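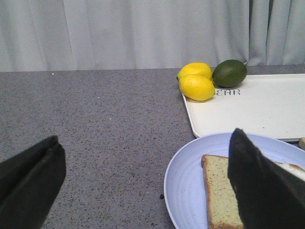 Fig. 1: Grey speckled worktop with a pale curtain behind it.

Who gets to call it a clean plate? Judging the Prekbridge pudding race
Food and Events, final project, Tutport College

My project started with an argument. Prekbridge holds a rice pudding race every September, and last year the crowd booed the result because the winner had left a good spoonful in the bowl. The runner-up had scraped hers clean and finished a breath later. I was standing near the front with a paper cup of tea and I thought, there's my project sorted.

What I wanted to find out
Mainly, what people think counts as finished. The race has one written rule (bowl empty, hands up) and everything else gets passed on by word of mouth. I wanted to write a short set of judging rules that the race could use, and try them on real eaters before handing them over.

What I did
First I put a survey on Ziltura, the form tool the college uses, and shared the link through the town page and on a poster in the Shahbazi bakery window. I got 255 replies, far more than I'd planned for, and reading the comments took up most of half-term. People in Prekbridge have very strong feelings about pudding!

After that I ran 4 trial heats at college with classmates. Everybody had 200 g of cold rice pudding in the same sort of bowl, with a dessert spoon. I used two judges per heat and kept them apart, so they couldn't copy each other's scores. I had no time limit in mind at first, but the first heat dragged on so long that I brought one in.

What came out of it
The survey was split on skin. Some people said it's part of the pudding and has to be eaten, others said leave it, it's only skin. Nearly all of them agreed that pudding on your chin doesn't count as eaten, which I hadn't even thought to ask about – it came up in the comments box.

In the heats my judges disagreed most over smears. One would pass a bowl and the other would send it back. We tried turning the bowl upside down over a plate, and if nothing dropped it was a pass. That settled nearly every row, although very sticky pudding can cling on when there's plenty left, so I added a quick look inside as well.

What I'd change
My eaters were all students and mostly my mates, so they were a bit too polite about the judging. I'd also weigh the bowls afterwards next time. I only had the kitchen scales for portioning and somebody else needed them back. And I'd ask about allergies on the sign-up sheet itself – I did it by email and chasing the replies was a pain.

The rules fit on one side of paper and are in the appendix, with the survey questions after them.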